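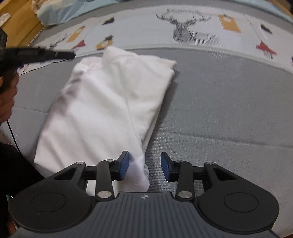

Folded white cloth on a grey covering.

Most complaints that reach Antigoni Andreadis concern colour. A hotel sends back a batch of white towels, says they have gone grey, and asks what the laundry did to them. In her experience the answer usually lies in the water.

Andreadis has run the wash floor at Bakalis, a contract laundry on the edge of Zistetville, for 11 years. The plant handles hotel and clinic linen and takes in 735 kilos on an ordinary morning, most of it cotton or cotton blend.

"Greying is redeposition," she says. "The soil comes off the fibre, stays in the liquor and settles again because there is not enough detergent left to hold it. People add bleach. Bleach does nothing for carbon or for mineral soil."

The town supply is hard. When Bakalis last had it tested, in May, the result was almost 300 parts per million as calcium carbonate. At that level a good share of the builder in a standard powder is used up on calcium before it touches the load. The laundry softens everything that goes to the main wash and leaves the first rinse on raw water to save salt. Andreadis is not entirely happy with the second half of that arrangement.

"I would soften the lot. Apostolos has the salt bill on his desk, so we disagree."

Apostolos Kouris, who looks after the plant's machinery, puts the case differently. The softener is a twin-tank Porach unit and regenerates by volume. Adding the first rinse would bring each tank round nearly twice as often, and the brine drain is already at the limit of its consent. "The first rinse carries alkali anyway," he says. "If the final rinse is soft and the sour is dosed properly, the ash figure on the cotton stays where it should."

The ash figure is the one they both trust. A test piece is put through repeated washes, burned, and the residue weighed. Whiteness readings are quicker but can mislead, as optical brightener lifts the number while mineral continues to build up in the yarn. Kouris keeps the results in a ledger that predates him. The present test piece is number 217.

Yellowing is a separate matter. Andreadis lists iron in old pipework, alkali left in the cloth before ironing, and chlorine retained by certain finishes. Body oils come into it as well – chiefly on pillowcases – and need a hotter prewash than most hotels specify.

"They ask for 40 degrees on the sheet and then they ask why the pillowcases are yellow. I wash them at 65 and tell them so."

Bakalis moved to a liquid system from Brovix two winters ago, with separate dosing for alkali, surfactant and peroxide. Kouris recalibrates the pumps every 600 cycles. Drift is small but always in the same direction, as the squeeze tubes flatten and deliver less.

For washing at home, Andreadis keeps her advice short. Find out the hardness and dose for it. Leave room in the drum. Do not use fabric softener on towels.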